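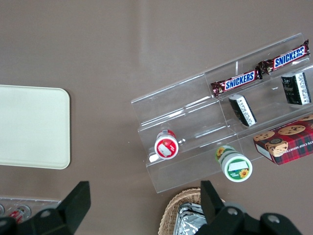
Isn't picking up a bag of chips a bit easy for a robotics contest? one reader asked us after the July announcement, and could they please start with something harder. Oh, I'd love to see them try it! We at the Gandlow Robotics Club have spent months on snacks, and I still hold my breath every time a gripper closes on foil.

So, the news: our students are taking their two-armed snack server to the Drikedo Student Challenge on 9th February, in the main hall at Omitz College. Each team gets 40 minutes to fill a tray from a written order (candy bars, soda, pizza, whatever the judges feel like), and no one may touch the arms once the clock starts.

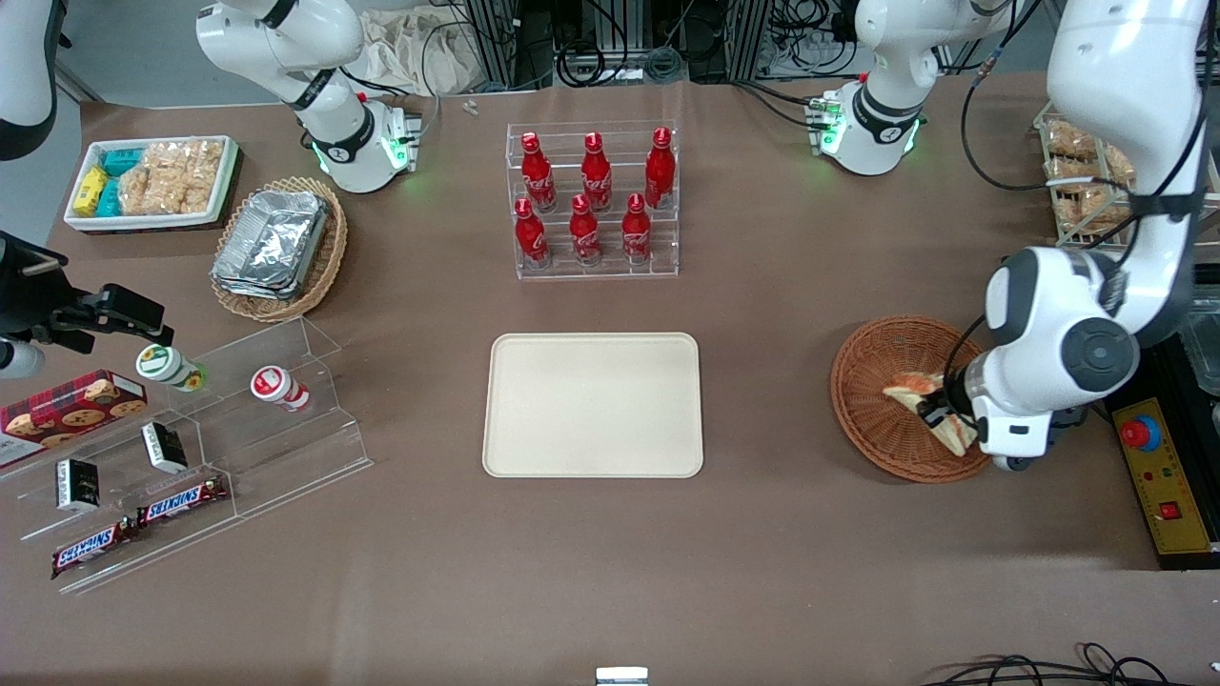 Our team has logged 3000 practice picks so far, and pizza is my favorite part, because a slice has no good place to grab it. The students wrote the ordering screen themselves too, and yes, it has a "surprise me" button.

The Ackermann Fund is paying our travel, thank you! Doors open at 9, entry is free, and press can sign in at the hall desk.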